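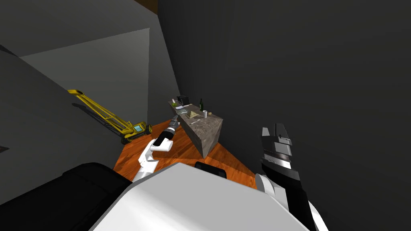
Both arms of the robot at the kitchen counter, in the Semple simulator.

Home News Research People Past issues Subscribe

Kedavmont: teaching a robot when to trust its wrist

The manipulation group in Clernham has finished the first complete round of tests with Kedavmont, a training method for two-armed robots. All the work in this round was made in simulation, in kitchens that we build with Semple. Many readers asked for news after the short notice in March, so I will try to explain what we did and what we found, including the part which did not go so well.

The problem is easy to describe. Our robot has a camera in the head and one more at each wrist. The head camera sees the room and the arms, but small things on a counter are only a few pixels for it. The wrist camera sees these things much larger, but it loses the room, and its picture turns each time the hand turns. When we train one policy with all cameras together, it often becomes lazy. It learns to depend on the head view for everything, also in the last moment before grasping, when the head view is least useful. We saw this already last year: the hand arrived at the correct side of the counter and then closed a little beside the object. 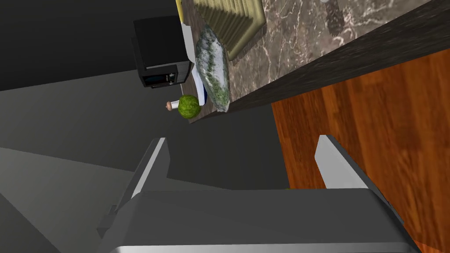

Close to the counter: the gripper fingers are open, with the green ball and the bag of leafy greens ahead.

Kedavmont changes how the cameras are shown to the policy during training. In every demonstration we hide one camera for a short period, and the policy must continue with the views that remain. The period is not chosen fully by chance. A small network estimates how far the hand is from the target, and when the hand is near, the head view is hidden more often. When the hand is far away, it is the turn of the wrist views. At test time all cameras are on again. The idea came from Davina Menzies, who used something similar for a walking robot during her master's thesis. She also wrote the distance network, and it is small enough that it adds almost nothing to the training time.

For the data we collected 1803 demonstrations by teleoperation. The operator sits in our lab and moves the simulated arms with two hand controllers. In each kitchen the counter is turned in a different direction and the objects are changed, so food can lie beside an appliance, and toys may stand on the floor where they have no business with the task. We wanted this mixture. A policy that has only seen tidy kitchens is easily confused by a large yellow thing at the side of the view.

The test was made in layouts that were not in the training set. The robot was asked to pick up one named object from the counter and put it down at another place on the same counter. With ordinary training, using the same data and the same network, the policy completed 27 percent of the trials. With Kedavmont it completed 49 percent. We repeated the training four times with different random seeds, and the order of the two methods was always the same.

I should say clearly that 49 percent is still a low number for anybody who wants a helpful robot at home. Gillespie Jardine looked through the recordings of the failed trials and sorted them by hand. The largest group is now round objects, which roll away when the first finger touches them before the second. Hiding a camera can't repair this, because it is a question of control and contact. The second group is soft packaging. Semple treats a bag as an almost rigid body, so the fingers slide on it in a way that we don't believe a real bag would allow. For this reason we left the bags out when we compared our results with the older ones from Rernamley, and the paper gives both numbers in the appendix.

There was also one result that we did not expect. If we hide the cameras for too long, the policy starts to wait. The arm stops above the counter and moves only when the hidden view comes back, as if it has learned that patience is rewarded. Davina made the periods shorter and the waiting became rare, but we have not a good explanation why it appears so suddenly. If somebody among the readers has met this behavior in other work, we would be glad to hear about it.

The next step is to move the policy to the real arms in the Rernamley building, where the kitchen bench is being prepared now. The lighting there is quite different from our rendered kitchens — much harder shadows — and Gillespie is adding stronger changes of light to the simulator before we try. The training code will be shared with partner groups first. Please write to Davina if your group wants to have it, and mention which simulator you use, as the camera part must be adapted for each one.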